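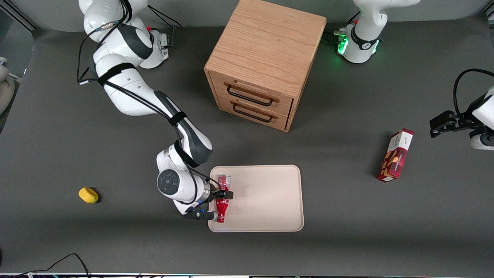
Red bottle in the gripper, over the tray.

Property Management 1, week 13 notes — inventories and deposits
F. Grasso

Read ch. 16 before Thursday if you havent.

Inventory = written record of condition at move-in. Signed by both sides, every page. No signature, weak evidence.

What goes in:
meter readings, with serial numbers
keys — how many, which door
walls, floors, ceilings, room by room
appliances, make and model
smoke alarms, tested y/n

Wording. "Good" is useless. "Two scuffs left of door, hand height" is usable. Date the photos, match them to line numbers.

Fair wear and tear: carpet flattened in a hallway, paint faded by sun. Not wear: burns, pet stains, missing blinds. Landlord can't charge full price for an old carpet. Work out the life left, charge that share.

Case, Rivville flat (handout 2). Deposit 2262, landlord kept 500 for cleaning. Move-in sheet said "clean" and nothing else, no check-out visit done. Tenant got it all back. Compare with Ondieki house, same claim, full sheet, landlord kept the lot. Why? Be ready to disucss.

Mid-term visits: give notice in writing, go at the agreed time, leave a copy of your notes.

For next week: draft an inventory for one room of your own place, one page max. Bring 2 copies. February group project list is on the door, Nundora and Ralach groups swap slots.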